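Practice > Interviews > Handheld grippers

House rules for recording by hand: an interview with the Ellum floor lead 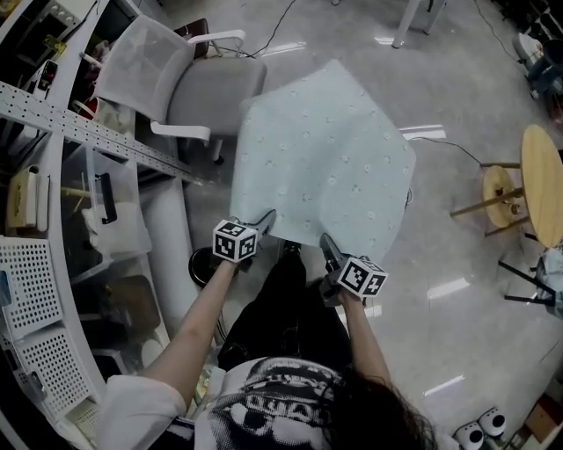
Who needs written rules when the work is only folding cloth? Anyone whose recordings will be used by people who weren't in the room, and at Ellum that is nearly all of them.

The floor lead, who asked to go by job title, looks after the team that records household tasks with handheld grippers. The recordings go to Nakow, where they are used to train robot arms. The written rules run to two pages and were last changed in November.

"We started with 13 pages," the floor lead says. "People signed them and put them in a drawer. Two pages get read."

The first rule is about the marker cubes on the grippers. They are checked before every session, and a cube that has shifted on its mount means the gripper goes back to the bench. "You can't put it right afterwards. I'd sooner lose a morning."

The second covers what the hands may do. Once a recording starts, the cloth is moved by the gripper jaws only. Fingers don't help, even when a corner slips – and corners do slip. A dropped corner is picked up again with the jaws and the recording carries on. It is marked as a recovery and kept.

"New starters want to throw those away. They think it looks bad. Nakow asks us for more of them."

Of 208 recordings checked under the current rules, two were rejected, both for a hand in the wrong place. The floor lead doesn't make much of the figure. "It was a quiet month and everyone had done it before."

Breaks have their own paragraph. Grippers are tiring to hold and people grip harder as they get tired, so the person recording can stop at any point without asking. Cables on the floor are dealt with in the same part of the rules: look where they run before you step back.

There is one argument still open. Gunden, the other firm supplying Nakow, irons its cloths between recordings. Ellum doesn't.

"A cloth at home has creases in it," the floor lead says. "They say theirs are easier to compare. We've agreed to send each other a batch in the new year and see what Nakow makes of them."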